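Kristýna Říha
July 28, 2025

Okay, a thread about clearing out the back room, as promised to everyone who asked how it's going and got a long sigh from me instead of an answer. Get a drink, I'm going to ramble.

The plan, if you're new here, is to have the place ready by the middle of August so I can start doing washing machine repairs properly, with a worktable I can reach from both sides and somewhere for people to sit down while they tell me what the noise sounds like. (I love it when people do the noise. Please keep doing the noise.)

I started with the dark table, and that was a mistake, as it's the place where everything lands. Cups especially. I have a real weakness for cups. The white one with the little black cartoon logo came with me from the old place in Erkum and I will not hear a word against it, and the green one has been promoted to holder of rolled-up things, which suits it much better than coffee ever did.
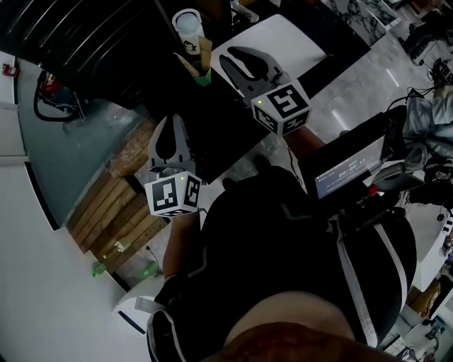
My rule for the table is that anything I pick up has to go to its real home, and if it hasn't got a real home I have to invent one on the spot before I'm allowed to put it down. Very strict, very slow. My sister lasted one afternoon under this system and then remembered she had errands!

The slatted bench is staying, by the way. Several of you voted to move it out and I did think about it, but I love those warm brown planks and it's the one thing in there that makes the room feel like somebody might want to stay a while. It needs a good wipe down between the slats – an old toothbrush is the thing for that, or a butter knife with a rag around it.

Bottles are my other failing. I finish one, I set it down by the bench, I tell myself I'll take it out when I go. Then I go out with my hands full of something else. There's a crate for empties by the door now and we'll see how long I keep that up.

Right, on to the worktable, which is the part I was dreading. Cabinet panels! If you've ever taken a washing machine apart you know the drum gets all the attention, and then you're left with these big awkward sheets of metal that won't lie flat, won't stand up and make a noise like a thunderstorm when you bump them with your hip.

I'm keeping the stainless ones with the pressed ribs. They came to me through Slanina, the parts place over in Inerby, when they were thinning out their storeroom, and I paid 100 for the lot and felt very pleased with myself all the way home. Then I had to get them out of the car.

What I've learned about storing them is to put something soft between panels, even an old towel, and to wear gloves every single time. The edges look so innocent. I have a thumb that would like to tell you otherwise.

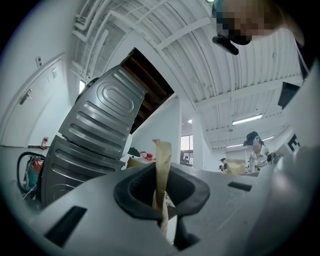 Cables next, and I'd love some advice from the tidy people among you. I coil them, I'm good about coiling them, but a coil sitting on a worktable seems to collect small things in the middle of it like a nest. Do you hang yours? Hooks, pegs, a broom handle across two brackets? I'd rather not drill more holes than I have to.

The cardboard boxes I'm going through one at a time, in the evenings, with the radio on. The last one had 6 door seals in it for a Daserus model I haven't been asked about in years, so if you happen to own one and it's leaking, send me a message, they're yours for the cost of the postage.

And yes, the ceiling. The hatch is still open and you can see right up to the joists, and I've been told it'll be closed up once the work overhead is finished. I'm choosing to enjoy the view in the meantime. Old brown wood is a lovely thing to look up at when you're stuck on a job.

Still to do: the shelf labels, the crate test, a proper lamp for the worktable, and the drawer I've been pretending isn't there. I'll do the drawer in its own thread, it deserves one.

Thank you for all the kind messages, I do read them, usually with my gloves still on and typing very badly. Cable ideas in the replies, please!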